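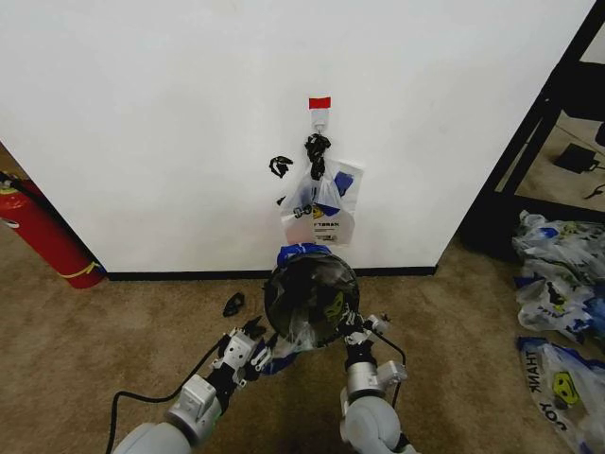

Page last changed: July

About Nivora

Nivora is a small test shop. We try out grippers, arms, cameras and controllers for people who are thinking of buying them, and we write down what we find. We don't build robots, we don't sell them, and we take no commission from anyone who does. Our income comes from the people who ask the questions.

We started because we had all bought things on the strength of a video. The gripper in the video picked up an egg. The gripper in the box picked up an egg too, provided the egg was the same size, in the same place, under the same light. Most of our customers don't have eggs. They have bags, sleeves, cable ends, wet cartons and parts that arrive in a heap.

What we do

A client sends us a task and a shortlist, usually two or three products. We set the task up on our own floor with the client's own items and run each candidate through it, on the same arms where the mounts allow and with the same person at the controls. A normal comparison is 40 attempts per gripper. If two candidates finish close together we go to 110, and if they are still close we say so and tell the client to buy the one that is easier to get parts for.

Every attempt is logged, including the ones where the operator bumped the table or somebody left a light off. We used to throw those out. Then we noticed that we were throwing out more of them for the grippers we liked.

The bag work

A lot of our time lately has gone into thin plastic bags. Shopping bags with handles are cheap, light, shiny, and no two of them hang or fold alike. An arm that handles a steel block all day can be beaten by one. We use them in two-arm tests, with a gripper on each side of the bag's mouth, and we hang others from a plain adhesive hook on a white wall to see what happens when handles have to go over something small.

The bags are printed, some with a yellow smiley face, and the print matters more than you might think. A camera that finds the edge of a plain bag can lose it where the lettering starts. Black bags are a different problem, mostly glare and very little else for the software to hold on to. White ones against a white wall are worse. Two vendors have asked us to use a darker wall. We declined, as their customers have white walls.

Our notes on this so far, for what they are worth:

Wide, soft finger pads are good at keeping hold of film and poor at picking up one layer of it. They tend to take both sides of the bag together.

Narrow fingers can separate the layers but tear the handles if the closing force is left at the factory setting.

Force readings on thin film are close to useless on everything we have tried. The Idis controller reports a confident number whether there is a bag in the fingers or not. We have raised this with them.

The Tapsell wrist camera did better than we expected up close and worse than its data sheet at arm's length. We would use it again for the first job.

Cables are still the weak point on nearly every setup. An outside cable looped around a wrist will find something to catch on sooner or later, and it costs more time than any software fault we have logged.

What we don't believe

We are asked for a single score. We don't give one. A gripper that gets 34 out of 40 on bags and drops every bolt is a fine gripper for somebody who only has bags, and a score would hide that.

We don't believe in "human-level" anything. We have asked several vendors which human, doing what, and for how long, and have yet to get an answer we could print.

We are also wary of ourselves. Our floor is brown-beige carpet, our room has no dust to speak of, and our operators get better at a task by the second afternoon, which flatters whatever is tested last. We now shuffle the order. It helps a little. A result from our shop tells you how a product did in our shop, and you should still ask for a trial at yours – a real one, with your own staff and your own mess.

The log

At the last update the log held 804 attempts on bags alone. Clients can read the full log for their own comparison, notes and all. Vendors can read the part that concerns their product and may send a reply, which we file next to the results without editing. Tulora has replied to every report so far, at length, and twice they were right. Both corrections are marked in the log.

Working with us

Send us a description of the task, a box of the items and the names of the products you are considering. Please send the bad items too, the bent ones and the ones your staff set aside. If we think the job should stay with a person for now, we will tell you before you have paid for a test. This happens fairly often.

We can't take food, live electrical work or anything heavier than our arms are rated for. Visits are welcome in the afternoon, from 1:30 pm, and you may handle the controls yourself. Bring a bag.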